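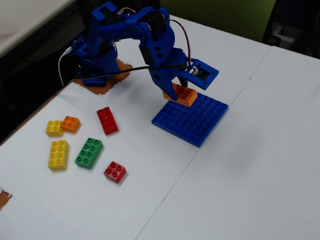

Is the Plidance arm kit worth it for brick stacking, or should I pay for the Dilex setup service?

Forum > Hobby Robotics > Kits and Services

Home Topics Unanswered Tags Members Log in

We use cookies to keep you signed in and to remember your settings. Accept / Manage

bramblefoot

I've been going back and forth on this for a couple of weeks, so I figured I'd ask people who have lived with one. I have the Plidance arm, the one you print yourself (mine's in blue) with the hobby servos, and I'm trying to get it to pick up toy bricks and put them on a studded baseplate. Nothing fancy! One brick, one plate, press down, let go.

The kit cost me $200 without the filament, and I'm pretty happy with the hardware for that. The printed parts went together without a fight and the instructions are decent up to the point where you have to calibrate. After that it's basically two pages and good luck.

Dilex offers a remote setup session where they go through calibration with you and leave you with a working pick-and-place routine. They want $638 for it, which is three times what I paid for the arm. Has anybody used them? Or is this something I can get to on my own with more patience? My main headache is the placing part. Picking up is fine, but getting the studs to line up with the plate is a different story, especially if the plate is turned at an angle to the arm.

I have the gripper view up on my laptop while I drive it, if that matters.
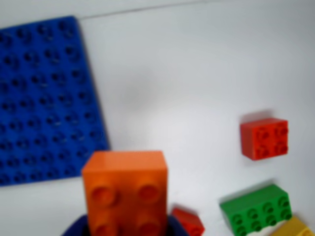 I should say that I'm mostly working with the 2x2 and 2x4 sizes, and I'd like to keep both. If somebody tells me to give up on one of them I'll listen, but I won't be thrilled.

tinplate_otter

I did the Dilex thing last May with the same arm, so I can at least tell you what you get. It's two calls. The first one is all calibration: they have you move each joint to its stops, write down the numbers, and fix your zero positions. The second one is the routine itself. The person I got was patient and knew the arm really well, and I came away with something that ran.

Would I pay for it again? Probably not at that price. The first call was great and I learned a ton, but the second was them sending me a file and changing a few values in it. If they sold the calibration call by itself I'd tell everybody to get it. I asked, and they said they were thinking about it – that was a while back, so maybe check.

What helped my placing more than anything was fixing where the plate sits. Tape it down, square to the base of the arm, and leave it there. You can bring back the funny angles later. When the plate is turned, the wrist has to match it, and any slop in your shoulder joint shows up as the brick landing half a stud over. I spent so many evenings blaming the gripper for that.

Also slow way down for the last little bit of travel. I come in above the plate, stop, check my view, and then creep down.
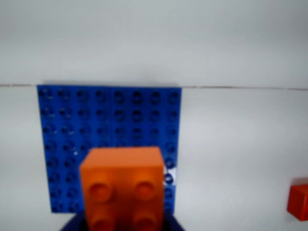 If the brick isn't sitting straight in the fingers at this point, back off and grab it again. Pushing down on a crooked one just pops it out of the grip, and then you're chasing it across the table. For the record, I kept both sizes too. The 2x4 is harder for me if I don't grab it near the middle, but it's doable.

One more thing: Pisow sells a set of rubber finger pads that fit this gripper. I put them on after the Dilex calls and my bricks quit twisting so much. They come in a pack of 24, which is way more than you need, so split it with a friend.

gravelpit

dont pay for setup. the El Sherbiny guide is free and covers the same calibration, takes about 15 minutes per joint if you do it right. its written for their older arm so the joint names are different but the steps work. skip the section on the base unless yours wobbles

agree on taping the plate down. check your shoulder screws too, mine were backing out every few sessions and I thought it was a software thing for the longest time

Get new answers by email. Sign up for our newsletter and choose the topics you follow.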